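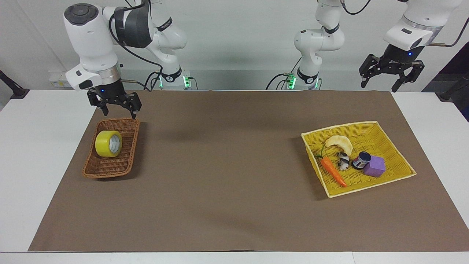 Most advice on looking after a two-arm bench cell reads as if it came with a price list. Buy the mat, buy the trays, buy the cable sleeve, book the yearly service. I have kept one of these cells going long enough to doubt most of it. A big sheet of brown paper does fine as a table cover, creases and all, and a pair of wicker baskets will hold your tape and toy carrot as well as any molded tray at ten times the money. Spend your time on cables and fingers, where the trouble starts.

Paper first. Pull it off a roll, cut it a little smaller than the table so you can still see the table edge, and tape the corners from underneath. Small wrinkles don't matter. A ridge tall enough to tip a light object does. The Mindmont silicone mat I was talked into cost 49 dollars, showed every bit of lint, and went in a drawer by December.

Cables next. Every guide says to strap them tight to the arm so they look tidy. I did that once and pulled a connector half out on the first long reach. Leave a loop at the wrist and another at each joint that turns a lot. Then, with the power off and the arm supported the way your manual says, check the slack at the far end of its travel – and again with the arm folded in close, where a loop that is too big will hang down and catch on a basket rim.
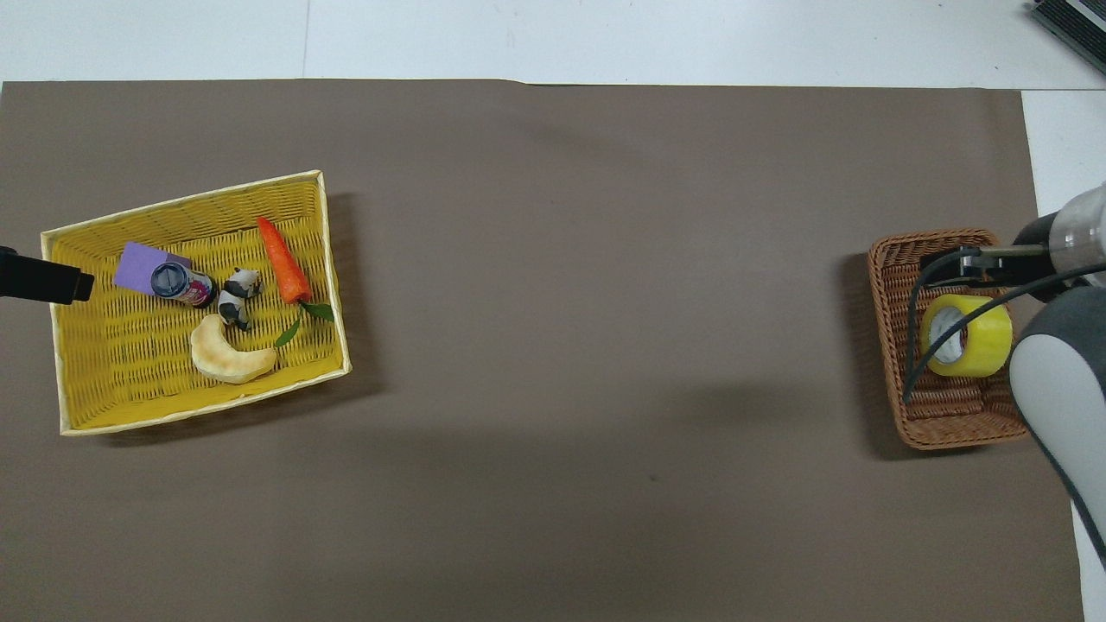 Two-finger grippers get sold a lot of magic cleaners. Fusby makes a spray that claims to "restore grip." What it restored on mine was a slick film. A lint-free cloth barely damp with rubbing alcohol does the job if your finger pads can take it, and the maker's sheet will tell you. Pay attention to tape glue. It creeps up the pads, picks up fluff, and after a while the fingers won't let go of anything light.

Don't oil the finger joints because a video told you to. If they squeak, look for grit before you reach for the bottle.

Baskets shift. Draw around them on the paper in pencil and you can put them back after cleaning without a fresh round of setup. Bláthnaid Hegarty uses little corner stops from Queiroz and swears by them. I tried hers for a week and still prefer the pencil.

Bolts at the base: mark each one with a stripe of paint pen across the head and onto the plate. If the stripe no longer lines up, the bolt has turned. Use the torque number in your own manual and ignore the one from the forum.

As for the Vumeo service reminder that pops up every 500 hours, I read it, look over the cables and bolts, and close it. The counter on mine says 2,303, and the only part I have replaced is one finger pad.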